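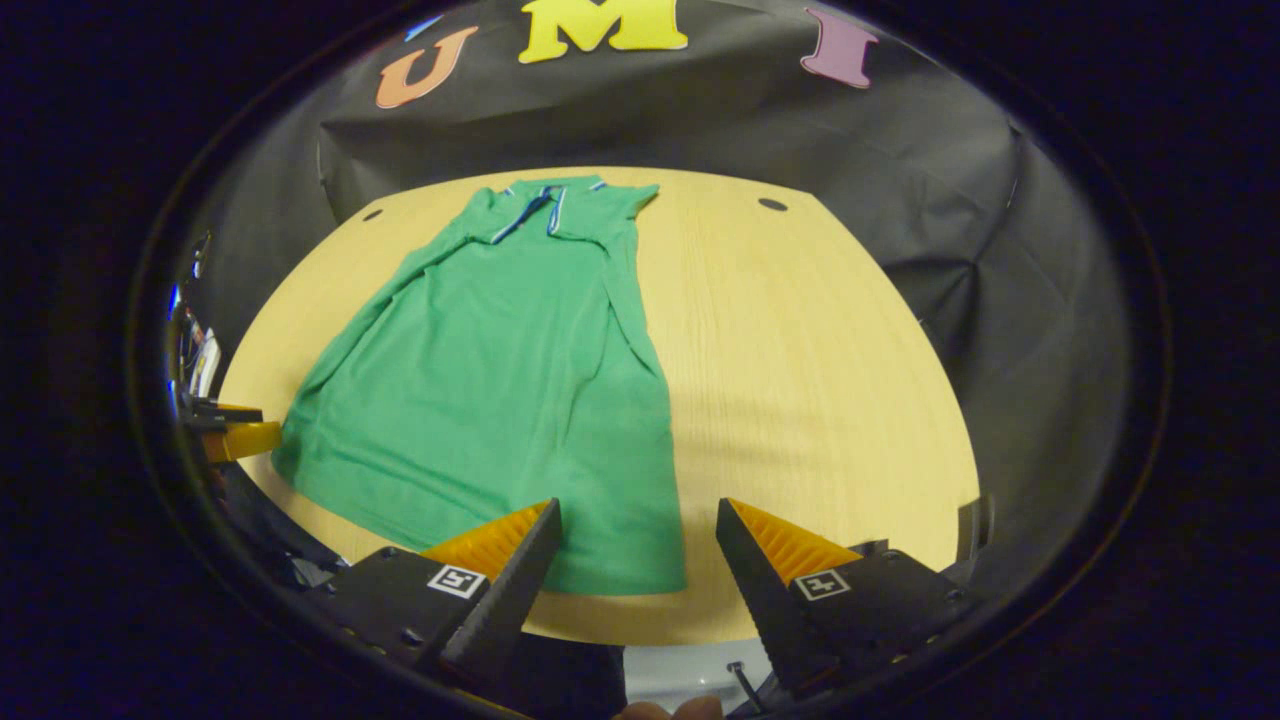 Figura 1. Polo verde de punto, con ribete blanco y azul en el cuello y la tapeta.

Tema 3. El tejido de punto: notas de clase

Todo tejido de punto se forma con mallas entrelazadas. En el punto por trama un solo hilo recorre la fila de lado a lado; en el punto por urdimbre cada aguja recibe su propio hilo y las mallas avanzan a lo largo.

Ligamentos que entran en el examen: jersey, canalé 1x1, interlock y piqué. El jersey se enrolla por los bordes al cortarlo, así que conviene dejarlo reposar extendido antes de marcar. El interlock no se enrolla, pero gasta más hilo.

Galga: número de agujas por pulgada. A mayor galga, malla más fina.

Ensayo de abrasión (método Martindale). Revisamos las probetas a los 800, 2000 y 3000 ciclos y anotamos la formación de bolitas en una escala de 1 a 5 - el 5 corresponde a la superficie sin cambios. Las probetas se acondicionan la víspera y no se tocan con las manos húmedas.

Estabilidad dimensional: se marca un cuadrado en la muestra, se lava, se seca en plano y se vuelve a medir. El encogimiento se da por separado a lo largo y a lo ancho.

Lectura: apuntes de Femi Etim, capítulo 3. La práctica se entrega en diciembre, en papel.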